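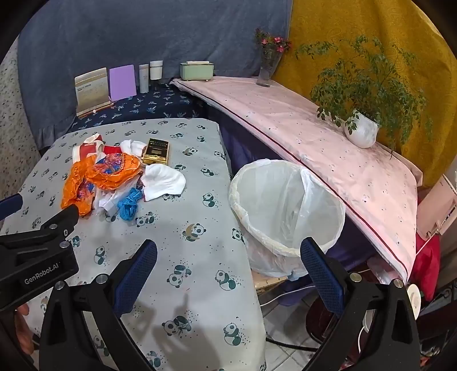
Events > Race Equipment > Timing > Wiker T3 Chip Timing Set

Wiker T3 Chip Timing Set

By Kyrylo Maksymiv
December 23, 2022
6 shares | 3 comments

The Wiker T3 is a portable chip timing set for road races, fun runs and charity walks. It records each runner at the start and finish and passes the times to a laptop by cable. It is made by Skesex and replaces the T2, which was withdrawn in October. T2 mats do not fit the T3 reader.

The standard set is supplied with 599 foot tags. Organisers with larger fields can order the extended set, which has 2530 tags and a second reader. Both use the same mats and the same software.

What is supplied

Reader unit with carry handle
Three floor mats with joining strips
Two aerial cables, one short and one long
Mains charger and car charging lead
Foot tags, numbered and bagged in order
Trestitz results software on a memory stick

Cable ramps are sold separately. They are needed wherever vehicles cross the line, including the lead car.

Setting up the line

Lay the mats flat on tarmac, paving or short grass. Join them with the strips before connecting the cables. Keep metal barriers and crowd fencing one metre clear of the mat edges – steel close to the aerial shortens the read range and tags may be missed. Do not lay mats over drain covers.

Switch on the reader and wait for the green light. Walk one tag across each mat and check that its number appears on the laptop. Repeat the check at both ends of the line.

Tags are worn on the shoe, threaded through the laces. Tags kept in a pocket or pinned under a jacket are not reliably read.

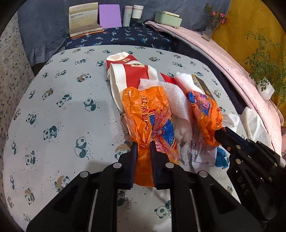 Battery and weather

A full charge runs the reader for six hours. Charging from flat takes three hours, and the unit can be used while charging. The reader case is rainproof with the lid shut. The laptop and the charger are not and should be kept under a gazebo or in a vehicle.

Hire and returns

The set can be bought outright or hired for a weekend through Bortolotti. Hire sets go out with charged batteries and are due back within three days of the event. Missing tags are charged singly. Wipe the mats down and let them dry before rolling – damp mats lift at the corners.

For hire dates and tag orders, contact Nadiia Stetsiuk in the equipment office.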